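Section 5: Connecting Zein to your Isness friends

If you've come straight from the previous section, you already have Zein on your phone, tablet or computer and you've named your town. Well done, that was the fiddly bit! You can play happily on your own from this point, and plenty of people do, but Zein was built by the folks at Jeltham with neighbors in mind, and most of the trading, visiting and gift-giving only opens up after you connect the game to an Isness account. The steps below take you through it at an easy pace, with a few side notes where people tend to get stuck.

Before you start

You will need your Isness email address and password, and you'll need to be able to read mail sent to that address, as a code will be sent there partway through. If you haven't got an Isness account yet, go and make one on the Isness site first and then come back. Making one from inside the game is possible on some phones, but the little pop-up window has a habit of closing itself when you switch over to your mail, and then you have to type everything in again.

Caution: If you already have a Zein town on another device, do not connect this one yet. Go to "Moving an existing town" further down this section. Connecting a brand new town to an account that already holds an older one will make the game ask which to keep, and the one you turn down can't be brought back.

Connecting the two accounts

1. Open Zein and wait for the town to load all the way. The bell at the bottom of the screen goes from gray to yellow when it's ready.

2. Tap the bell, then tap Neighbors. On a computer, click the bell once and choose Neighbors from the menu that slides up.

3. Choose Connect to Isness. A sign-in page opens. Check that the address at the top of it is the Isness one you're used to seeing before you type your password.

4. Sign in. Isness will send a short code to your email. It usually shows up quickly, but do look in your junk folder if it hasn't come.

5. Type the code into the box and press Continue. Leave the game open in the background while you fetch the code. If you close it you'll need to ask for a new one.

6. You'll be shown a list of what Zein would like to see: your display name, your profile picture, your friends list and permission to post on your behalf. The first three are needed for neighbors to work. The fourth is up to you, and you can untick it without losing anything in the game.

7. Press Allow. You'll be taken back to your town, where a small blue mailbox will now be standing by the gate. Tap it to collect your welcome gift of 200 coins.

Note: If the mailbox doesn't appear, visit any other part of the map and come back again. If that doesn't do it, close the game fully and open it once more. The gift waits for you and doesn't run out.

Note: Error 2059 means Isness and the game disagree about what time it is. Set your device's clock to update automatically, restart it, and begin again from step 2. We get more letters about this one than any other, and it nearly always turns out to be a phone that has been on a trip and never changed its clock back.

Choosing who sees your town

When you first connect, your town is set to Friends Only. Anyone on your Isness friends list who also plays Zein can drop by, water your crops and leave something in the mailbox. They can't spend your coins, move your buildings or see what you've bought.

1. Tap the bell, then Neighbors, then Who Can Visit.

2. Pick Friends Only, Chosen Neighbors or Closed Gate.

3. If you picked Chosen Neighbors, tick the names you want and press Save. You may have up to 70 neighbors on the list at one time. The people you leave off aren't told.

Closed Gate is handy if you're halfway through rearranging everything and would rather not have company. Your crops will still grow, and your friends will see a friendly little sign that says you're redecorating.

Turning down the chatter

Zein can be a talkative game if you let it. Straight after connecting it will want to tell you about every ripe pumpkin and every friend who has earned a ribbon, and it will offer to tell your friends about yours too. We suggest spending a minute or two here – your relatives on Isness may well thank you for it.

1. Tap the bell, then Settings, then Messages.

2. Under To Me, choose which alerts you want on your device. Gifts and Visits is a good place to start, with the rest switched off.

3. Under From Me, choose what the game may post to your Isness page. If you unticked permission to post when you connected, these choices will be gray and there's nothing to do.

4. Press Save before you leave the page. The back arrow throws away your changes without asking.

Caution: Help requests (the ones that ask friends to send planks, nails or roof tiles) are handled separately. Each time you tap Ask Everyone, the request goes to every friend on your list who plays. Use Ask Some if you want to pick.

Setting a spending limit

You never have to pay to play Zein, but there is a shop, and it's an easy thing to tap when you're tired and the barn is one plank short. If children use the same device, please do this part before you hand it over.

1. Tap the bell, then Settings, then Shop.

2. Turn on Ask for Passcode and pick a code that isn't the one that unlocks your device.

3. Set a monthly limit. Choosing zero hides the shop altogether, and the button disappears from the main screen.

4. Press Save and enter the passcode again.

Lowering your limit works right away. Raising it takes effect on the first day of the next month, so a change made in December won't count until the new year. Payments are taken by Alerton and will show under that name on your card statement, so please don't be alarmed if you don't see Zein or Jeltham written there.

Moving an existing town

1. On the old device, open Zein, tap the bell, then Settings, then Save My Town. Wait for the green tick.

2. Still on the old device, connect to Isness as described above, if you haven't before.

3. Close the game on the old device.

4. On the new device, open Zein and choose I Have a Town on the very first screen. If you've already gone past it, tap the bell, then Settings, then Start Screen.

5. Sign in to Isness. When your old town's name comes up, press Bring It Here.

Note: Large towns can be slow to arrive. Keep both devices charging and stay on your home connection until the bell turns yellow.
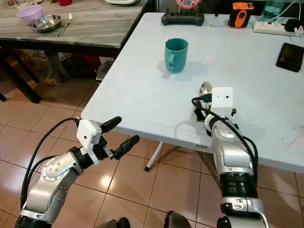

Finally, it's well worth keeping both devices next to each other until the move is finished, as the game will now and then ask you to confirm something on the old one just when you've put it away in another room. A table with a bit of clear space is ideal, one like the white folding table above, with a power strip within reach at the back and room for a mug in the middle while you wait. When your town has loaded on the new device, walk over to the gate and check that the mailbox is there and your neighbors' names are listed under the bell. Then you can remove the game from the old one. If a neighbor is missing, ask them to open Zein on their side – the name should come back the next time they sign in.

Last updated 20th September

Contact Jeltham Support | © Jeltham. All rights reserved. | Back to top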